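Is an "anti-dust" coating for a black table worth $88 or is it just polish?

Asked in Home and Furniture
Viewed 259 times, 3 answers

We bought a matte black table from Bakos in April. It cost $559, which was already more than I wanted to spend, and at checkout the salesman pushed a Nomedeo surface kit at $88. The kit is a bottle of coating, two cloths and a folded sheet of instructions. He said that it "repels dust" and that a black top would look gray by lunchtime without it.

He's right about the gray. I wipe it in the morning and by dinner I can write my name in it. But I didn't buy the kit, because the box never says what's in the bottle. It says "ion balance technology," and the sheet says you have to reapply every six weeks, and that sounds to me like a subscription to a bottle of polish. The Bakos website has nothing but five-star reviews for it, several of them using the same sentence.

So:

Does any coating keep dust off a dark surface in a normal house? We have a dog and forced air heat.

If not, what do people use for the daily wipe? Ordinary furniture spray leaves streaks that look worse than the dust did.

Please no "just buy a lighter table." My wife has already said that.

Accepted answer
41 people found this helpful

Keep your $88.

There is a small true thing inside the claim, and that's how these products get sold. Rubbing plastic or a painted finish with a dry cloth can build up static, and static pulls in lint and hair. An anti-static product can cut that down for a while. It can't do anything about dust that falls, and most of your dust falls. With a dog and forced air you've got a steady supply coming down on every flat thing in the house. Your other furniture is just as dusty. It's the color that makes you look at it.

I say this as somebody who did buy one of these. It wasn't Nomedeo, it was a Dirnix spray, same sort of promise. I did half of a black TV stand and left the other half alone, with a strip of painter's tape down the middle so I couldn't fool myself. After two days I pulled the tape and asked my sister which side was treated. She picked the wrong one. One TV stand and one sister don't make a study, I know, but the company hasn't shown me a study either.

Dark tops, the first one close up: 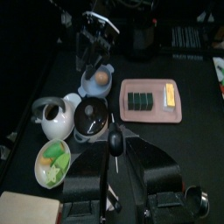
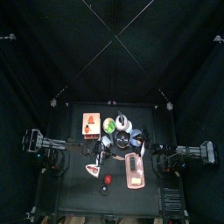

For the daily wipe, get a plain microfiber cloth and barely dampen it with water. Wring it until you think you've overdone it. Wipe in one direction, lift, fold to a clean side, go again. Then a second cloth, dry, with very little pressure. On matte finishes the streaks come from the oils and silicones in the spray, so skip sprays altogether. If you already have a film from earlier attempts, one drop of dish soap in a bowl of warm water should take it off. Test that under an edge first, and check whatever care card came with the table, in case the finish is something odd.

Don't use the rough side of a sponge, ever. Matte black doesn't scratch so much as polish, and a shiny patch on a matte top is there for good. I have one where somebody went after dried egg.

Change the furnace filter too. I'm suspicious of the expensive ones that promise to catch everything down to the size of a thought, and a tight filter can be hard on an older system. A mid-range one swapped on schedule did more in my place than anything in a bottle. Look at where the supply vent points as well. Mine blew straight across the table, and a cheap plastic deflector moved the worst of it to the hallway.

Comments (3)

The tape test is a good idea. Stealing it.

Would a dryer sheet work for the static part? Seen that all over the place.
 It'll cut static but it leaves a waxy film, and on matte black you'd see every swipe. I wouldn't.

Asker here. Tried the two-cloth thing tonight and the streaks are gone. Dust will be back tomorrow, I assume.

Second answer
6 people found this helpful

I don't agree that they're all junk. I used the Nomedeo on a black lacquer sideboard and it was easier to clean afterward, the cloth sort of glides. Did it stay cleaner? Hard to say. I was also dusting it more often at that point, having paid for the kit.

I'd wait for a sale. The hardware store in Hirnport had it marked down last time I was in.

Comments (1)

"Easier to clean" and "repels dust" are different claims and only one of them is on the box. Also lacquer is glossy. I'd be nervous putting anything that glides on a matte top, that's usually silicone or wax and it'll fill in the texture.

Third answer
0 people found this helpful

Tablecloth.

Comments (2)

Then why own a black table

Asker again. We had a tablecloth on it for company and when it came off there was lint everywhere, so no. Does anybody know if Bakos takes back an unopened kit? My mother-in-law went and bought us one.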